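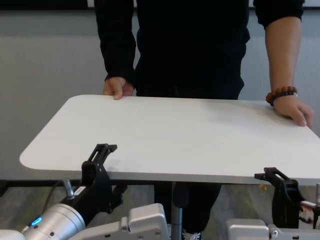 Your phone is not a computer, and I wish people would stop trying to make it one

Every few weeks somebody asks me how to get their favourite phone app running on a desktop. Last time it was my neighbour Sakda Chuensuk, who wanted Lurkado on the old tower in his spare room. Lurkado, for those who have been spared it, is a messaging app with stickers. It was built to be used with one thumb while waiting for a bus, and there is no official desktop version.

There are, of course, plenty of unofficial ones. Search for it and you'll get page after page of guides, all promising it can be done in seconds, and all written by someone who seems to be paid by the word "easily". What they want you to do is install an emulator, a program that pretends to be a phone. Then you sign in to the pretend phone, hand over your real password, and wait while the fan on your computer works itself up to a gentle howl.

Sakda's took 2000 megabytes of disk space, to send a picture of a wombat to his sister.

I'm not against emulators. Developers need them, and so do people who can't hold a phone or read a small screen, and nothing I say here should put them off. My quarrel is with the idea that every app ought to be everywhere, and that if the company won't put it there you should wedge it in yourself with whatever you find on a site with three green download buttons.

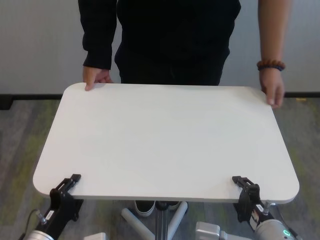
What you give up

First, your evening. Then a fair bit of trust. The emulator Sakda found came bundled with a browser toolbar, a weather widget and something called Torkano, which claimed to be a "system helper" and would not say what it helped. It took me two goes to get rid of it.

There's also the matter of the account. Plenty of chat services take a dim view of sign-ins from software they don't recognise, and their way of raising it with you is to lock you out. Try explaining to a support form that the suspicious device was you, in your slippers, in Coltcombe.
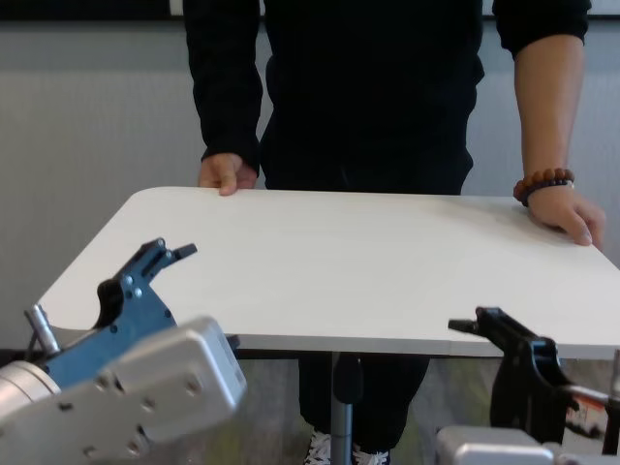 I'll admit the companies bring a lot of this on themselves. A plain web version with a login box and a keyboard that works would finish off most of those guides in an afternoon. Kaewsai, which I use for work, has had one for years. It's ugly, it loads in the time it takes to sneeze, and I have never once been offered a toolbar. When an app maker says the experience is "designed for mobile", I hear that they would miss having your contacts list.

Still, that is their failing to fix, and until they do I'd sooner pick up the phone. It's right there. It is generally within 10 centimetres of the keyboard anyway, face up, buzzing.

When I put all this in our local newsletter in August, I expected a few grumbles and got them.

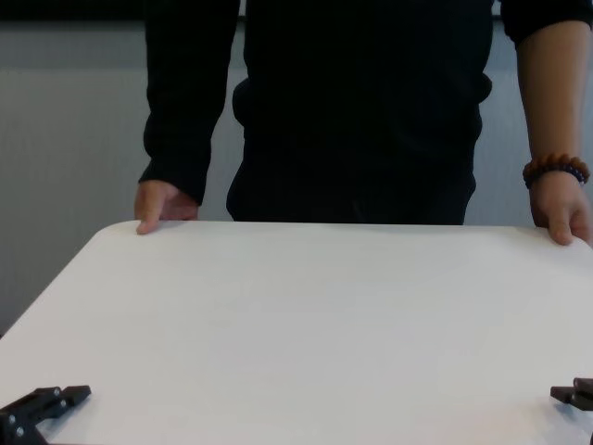
Thongchai Suwannarat wrote that I had clearly never tried to type a long message with cold hands and old eyes, and that he'd run a phone emulator on his laptop through two winters without a single toolbar. He reads the installer screens, he said, and unticks the boxes, and he would be happy to teach me how.

Fair enough on the typing. I bought a small wireless keyboard after his letter and paired it with my phone, and I now look like a man doing his taxes on a biscuit. Sakda has borrowed it twice and wants to know if it comes with a mouse.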